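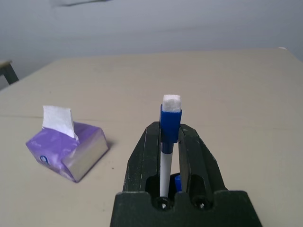
# Dry-erase marker

A **dry-erase marker** is a pen that writes on glossy, nonporous surfaces, chiefly whiteboards, in ink meant to be wiped away. Most of what it writes deserves this. The marker is found in classrooms, offices, hospital wards and the kitchens of families who once planned to write down the groceries.

Some models carry a small felt eraser on the cap, large enough to remove one wrong letter and a poor match for a wrong paragraph.

## Ink

Ordinary permanent ink holds on to whatever it touches. Dry-erase ink has three main parts: a pigment for color, a solvent (usually an alcohol) that keeps everything liquid, and a release agent, often an oily substance. When the solvent evaporates, the release agent keeps the pigment from bonding with the board. What remains is a thin film of colored powder lying on the surface, waiting for a sleeve.

The arrangement depends on the board being smooth. On paper, cloth or painted drywall the ink sinks in and stays, a fact usually learned from a shirt cuff. Glass and glazed tile work well. Older whiteboards with a worn coating trap pigment in tiny scratches, leaving a gray haze known as *ghosting*, through which the plans of former managers can still be read.

Black generally wipes off most cleanly. Red and green are more likely to leave a stain, depending on the maker and on how long the writing has been left up. A diagram under which someone has written "DO NOT ERASE" will, after a year or so, no longer need the warning.

## Tips

The two common tips are the bullet, which is rounded and gives a line of even width, and the chisel, which is cut at a slant and gives a broad or narrow line according to how it is held. In practice the chisel gives both widths within a single word.

Tips wear down with pressure. They also pick up dry pigment from the board when the user writes over old marks, and this is why a yellow marker is yellow only once.

## Storage and drying out

Makers commonly advise keeping markers flat, so that the ink stays evenly spread through the fiber reservoir inside the barrel. Stored tip up, the ink drains away from the tip and the marker writes faintly. Stored tip down, it may write too wetly or leak. Most markers are stored in a coffee mug, in all directions.

The main cause of death is a loose cap. Solvent escapes quickly through an open tip, and a cap that has not clicked is little better than none. A marker that has dried this way can sometimes be coaxed back by capping it firmly and leaving it tip down for a day, but the recovery is often brief.

A marker that has failed is, by long custom, returned to the tray.

## The Nokcombe study

The life of the office marker has received little serious attention. The best-known exception is a small survey by Tassanee Somboon and Csaba Hegedűs at Nokcombe, a teachers' college, published in August 2019 under the title *Still in the Tray*. The authors tested 200 markers taken from classroom trays and found that 40 of them wrote well enough to be read from the back row. They also asked staff what they did on finding a dead marker. A large majority said that they threw it away. The authors placed this answer beside the contents of the trays and made no further comment.

Bjarke Bjarnason, reviewing the work in the school-supply newsletter *Fimholm*, objected that the back row at Nokcombe was unusually far back. Somboon replied that it was where the students sat.

## Refillable markers

Disposable markers are mostly plastic and are hard to recycle, as the barrel, reservoir and tip are made of different materials and soaked in ink. Refillable versions exist, using either a replaceable cartridge or a bottle from which the reservoir is topped up. They cost more at first and less later, an argument that has never done well with purchasing departments.

The Dikadside school district switched to a refillable model from the supplier Fiadzo at the urging of Ebenezer Ayaaba, a chemistry teacher. The first order was for 1,000 markers. The refill ink was ordered the following October. Ayaaba later described the months between as "a good period for chalk."

## Removing the wrong ink

Permanent marker on a whiteboard can usually be lifted by writing over it with a dry-erase marker and wiping before the new ink dries. The fresh solvent loosens the old ink, and both come away together, more or less. Rubbing alcohol does the same job with less drama. Scouring pads remove the ink and the shiny coating, after which the board is suitable only for magnets.

## Odor

Early dry-erase inks used strong-smelling solvents that made long meetings feel longer. Many current inks are based on alcohol and sold as low odor, a phrase that promises less than "no odor" and should be read with care. Good airflow is still advised in small rooms.

## See also

- Blackboard
- Chalk
- Eraser
- Meeting
- Permanent marker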